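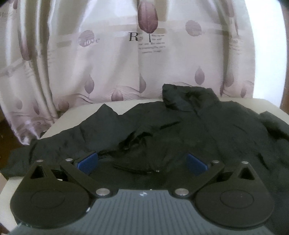 Zusus Manipulation Group / Tickets / Data and Evaluation

Ticket: Reported pickup gain on soft garments does not reproduce
Status: Reopened
Component: Otik grasp scorer
Opened: July 13, 2018

Summary
The Otik write-up claims that scoring a fold before closing on it raises first-try pickups on clothing from 40 to 70 percent. I don't believe the second number yet. Please don't put it on the slides.

What I checked
The test set has 200 hand-held demos of jackets on seats and chairs. The jacket in the attached still is black, crumpled, on a pale cushion with a light patterned curtain behind it. Between the two blue pads there is a dark line in the cloth, either a seam or a zipper, and right above it a tucked pile of folds. Otik is supposed to prefer the pile. A person would too, so agreement with the demo tells us very little.

Log
Run 1. Default settings, full set. Got 70, same as the write-up. Fine so far.

Run 2. Same weights, background masked out. Dropped to the low fifties. If the scorer is reading folds, a curtain should not be worth that much. Suspect it is picking up the edge where dark cloth meets light upholstery and calling that a fold.

Run 3. Left out every demo that shares a room with the training data. 30 demos remained. Score was back at 40, the old baseline. Small set, so I wouldn't hang anyone on it, but it is the only clean split we have.

Run 4. Swapped in the Stokon labels for "success." They count a grasp as good if the pads close on any cloth at all. Ours asks for the garment to clear the seat. The write-up doesn't say which one it used. Score went up again with the loose labels, so I have a guess.

Reply from the Hà project channel
"The split was random by frame. We didn't think room mattered for a gripper view."

My answer: it matters. Frames from one demo landed on both sides of the split. The model has seen the same sleeve a moment earlier.

Workaround
None for the number. For anyone who needs a scorer this week, use the old one and split by room.

To do before closing
Resplit by room and rerun with our labels.
Report masked and unmasked scores side by side.
Collect dark garments on dark seats. We have almost none.
State the success rule in the first paragraph of the write-up.

Priority stays at high until the resplit is in.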